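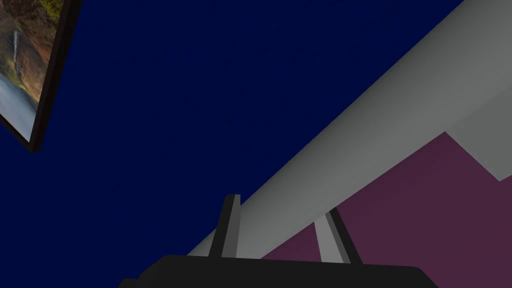 Ticket 646 – wrist camera view comes up tilted in the sim cell

Opened by: Leonor Serrano
Cell: Ledwood, station 2
Date: 22/07/2022

Hi all, me again! I loaded the Ledwood room this morning and the wrist view is leaning right over. The picture with the waterfall is at a steep angle on the navy wall, and the long grey beam runs diagonally up behind the fingers. Both fingers show up fine with a good wide gap between them, so I don't think it's the gripper model.

Tried so far:
Restarted the sim – same tilt.
Reloaded the arm's home pose from the January backup – no change.
Swapped the gripper file for the one we use in Amoah (clutching at straws by then) – still tilted, so I put the old one back.

Beatriz Rebelo replied:
Could you check the camera mount offset? I merged build 3889 last night and it touched the wrist settings. Mine says 59 degrees of roll and I'm sure it used to be zero.

Leonor replied:
Yes, 59 here too! I'll set it back to zero, save the cell and run the homing routine again after lunch. Please leave the ticket open till then.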